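Blocks again (sorry, not sorry)

May 12, 2018

Quick one, got to be out the door in twenty minutes and my hair is still wet.
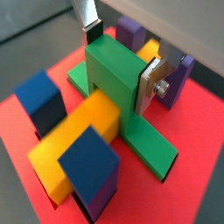 Hortensia Puma wrote under my last block post that an arch is wasted on a grown up, she'd hand the whole tub to a four year old and go read a book. Fair. But Hortensia, have you tried it lately? Sit down with one arch and one long bar and see if you get up again before dinner. I didn't.

So. The bridge idea. Green arch, long yellow bar going underneath like a road. Blue block riding on the bar. That's the whole thing. I keep wanting to add more and then it looks like a parking lot, so I'm making myself stop. The second blue one is off to the left and the purples are at the back, and I think the purples are the part I like best? They make it a town. Without them it's just a bridge in the middle of nothing.

Red board stays. I tried straight on the table before and the dark gray eats the blue and the purple, you can't tell where one stops. On red everything shows up. Also it means I can pick up the board when we need the table, very slowly, holding my breath, and put it on the dresser. Lost a whole town that way in February. Carpet is not kind to towers. Found one little triangle under the radiator weeks later, covered in fuzz.

People asked about the blocks. These came in a mixed lot from the thrift store in Trolesitz, the big one behind the bus station, no box, no instructions, just a drawstring bag with a knot in it that took me most of an evening. I don't know who made them. Somebody in the comments said they look like the old Vulteo set and maybe so, I had a look and the Vulteo arch seemed fatter to me. If you know, tell me. I'd love to find a second arch. One arch is a bridge, two is an aquaduct, and I have Plans.

Things I've worked out so far, no particular order

- build the arch first and then fuss with whatever goes through it. Other way round you knock it every time
- diagonal looks better than straight. No idea why. Straight looks like homework
- tall ones at the back
- leave some red showing!! I always fill it up and then have to take half out
- don't build on a tablecloth. Just don't

I was also going to try a thing where the bar sticks out far enough to be a ramp, and then the blue block goes on the end, but there's a tipping point and I seem to find it with my elbow. Cardboard under one end maybe. Will report back.

The other question was how I store them, and the answer is badly. I had them sorted by color for a bit, in old Quintero coffee tins, which looked very smart on the shelf, and then every single time I wanted to build I had to open all the tins, and tip them all out, and it sounded like a hailstorm. My sister downstairs complained. So now they live in the bag again. A soft bag is quieter. I did sew a new cord on it. The tins have buttons in them now.

Oh and the blog ticked past 3000 visits sometime this week, which is ridiculous for a page that is mostly me and some old blocks and the ocasional soup. 363 of those were on the soup. I don't understand the soup. It was lentils. Thank you though, really, whoever you are.

Next time, if I get to the flea market at Grullness before the good stuff goes, maybe there will be new pieces. I want cylinders. I want those half circle ones that fit in the gap of an arch, my cousin had them and never let me touch them and I have apparently been mad about it for thirty years. And a flat board in some other color, white maybe, to see what that does to the yellow. Might wash it out. Might be great.

Ok shoes, keys, going. If anybody has a spare arch, any color, write to me. I'll trade buttons.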